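I set aside £470 for a tidying robot, and I'm glad I did the planning before the shopping! My first job was getting down on my knees with a tape measure to look at every slatted bit of furniture. The Tirell takes up to 8 cm of clearance to get under things.
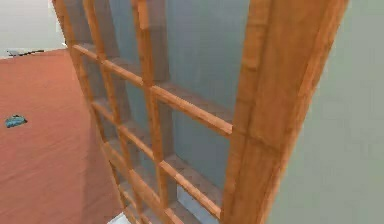

*Rails and posts: measure the gaps before you order.*

Next come thresholds and doors. The cheaper Dravell hates a change of floor (mine stalled on trial), so walk your route from room to room and note every join. Keep back £90 for ramps and spare brushes, too. 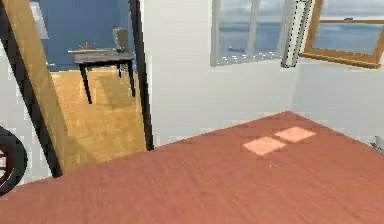
Paraschiva Coman wrote in to say she'd put the ramp money towards a longer guarantee instead, as hers has needed two new batteries.

Then there's the small stuff. If you want a machine with an arm to pick up remotes, check its reach against your furniture tops and ask what it can lift.
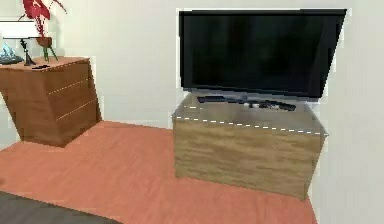
*A remote on the chest and what may be another on the low stand, so check the reach for both.*

Corners are my last tip. Chalk the machine's turning circle on the floor and leave 13 cm spare, especially near anything with wheels.
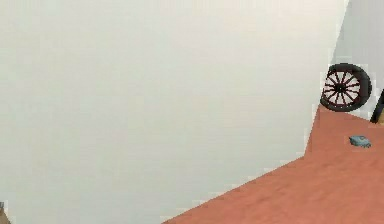 One reader reckons October is the month to buy, when Wekinis clears its old stock, and she'd haggle over delivery as well.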